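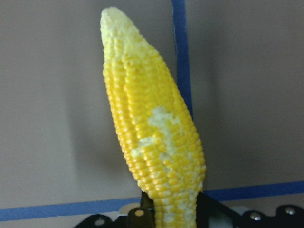
Shucked ear, pale patch partway down, kernels paler at the tip.

Wednesday, 4.40 pm

Drying trial, second batch. Cabinet set to 62 degrees and left alone apart from the tray swap at lunch. Took nearly 18 hours for the kernels to stop losing weight, longer than the first batch. The Pemar scale drifted again when the door by the sink was open, so I moved it to the end bench and zeroed it before each reading.

Milled two jars' worth on the Muleter. Coarse setting clogs if you fill the hopper past the line. Fine setting is all right but the flour comes out warm, so let it stand with the lid off before taking moisture.

The Cavalcanti sieve has a bent rim and leaks down one side. Used the old one. Please don't put the bent one back on the rack.

Seed from the Drultska plot is still in paper bags on the top shelf, not weighed. Two of the bags have lost their labels. I think they are from the wet end but will check against the plot book before they go in.

To do: order desiccant, clean the fan filter, repeat the first batch at the same setting.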